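Home | Notebook | Equipment | Bookings | Log in

Equipment planning entry, bench 2
December 26, 2019
Entered by: Plisby workshop, planning desk

Purpose of this entry is to record the position on the small-arm budget before the request goes to Wernum. The sum available for the coming year is $2,936. The quotation from Skiddale for a second printed arm, with servos and one spare set of fingers, stands at $2,121. Freight is included. Assembly is not, and will be charged to workshop hours as before.

The bench was run with the usual blocks while the figures were being checked. Grip on the blue cylinder remains the deciding test for finger shape, and the present pattern should be specified again in the order.

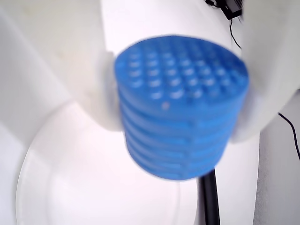 Blue piece between the two fingers, bench 2.

Skiddale also offers a metal-finger version. It is not recommended. The additional cost could not be met from this year's sum without giving up the spares, and the printed fingers can be remade in house from the files already held. One roll of white filament should be added to the consumables list in any case.

Spares were discussed at length in June and the matter was left open. The list from Tam has now been received: four servos, two horn assemblies, one ribbon cable, one set of brackets, $698 for the lot. Taken with the arm, this leaves a small balance, which should be held back for filament and cable ties. 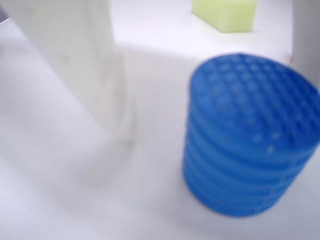 The Tam list should be checked against the parts drawer before it is signed. At the last check the drawer record did not agree with the purchase record for brackets, and the difference has not been traced. Delivery is quoted at 28 days from receipt of order. Skiddale has given no firm date and should be asked for one in writing.

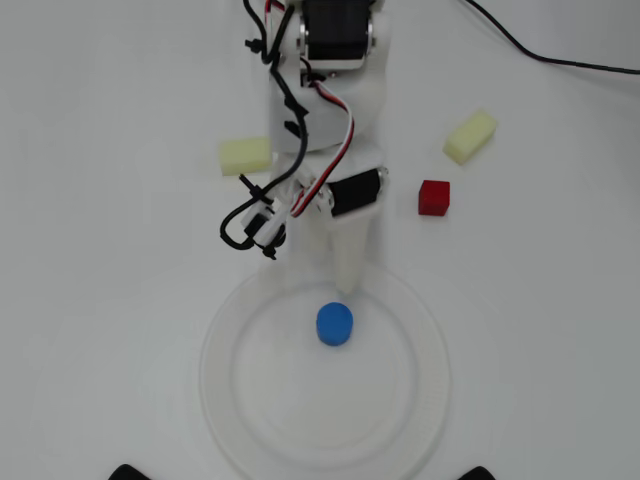 Arm over the plate, with wrist servo and cabling.

Cable routing is to be raised with Skiddale at the same time. The request should ask for longer leads at the wrist and a fixed clip on the housing, and should state that connectors must be reachable without removing the arm from its mount. If there is a charge for this, it is to be shown as a separate line. 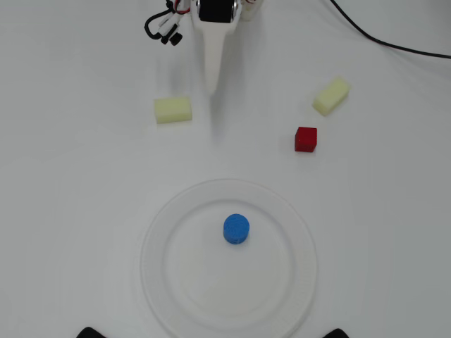
Blocks, plates and sponges are not to be included in the Wernum request. They are bought from the general bench account, and combining the two last year delayed approval.

Open items:
- written delivery date from Skiddale
- bracket count, parts drawer against purchase record
- price for longer wrist leads
- confirm that the Tam quotation can be held until Wernum replies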